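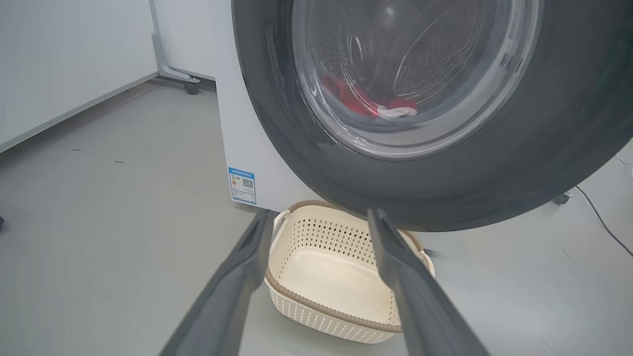
Laundry room, front loader, red things.

Home | Rooms | Rules | FAQ

Soltuswood House Laundry FAQ

Can I wash red with white?
You can. You'll own pink – we don't do refunds on socks.

How full is too full?
If you need a knee to shut the door, take 3 things out.

Where do clean clothes go?
In a basket, on the floor under the door, until you carry them upstairs. Baskets left past 8 p.m. get moved.

Do I check the drum afterward?
Yes. Spin it by hand once.
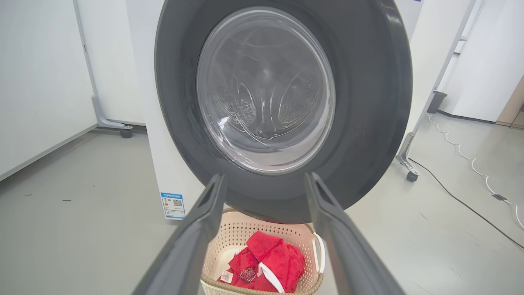
Socks like to ride up top, so look there too.

Comments (2)
matubbar6: My whites are now salmon.
Aleck: Suits you.

Contact the desk | Back to top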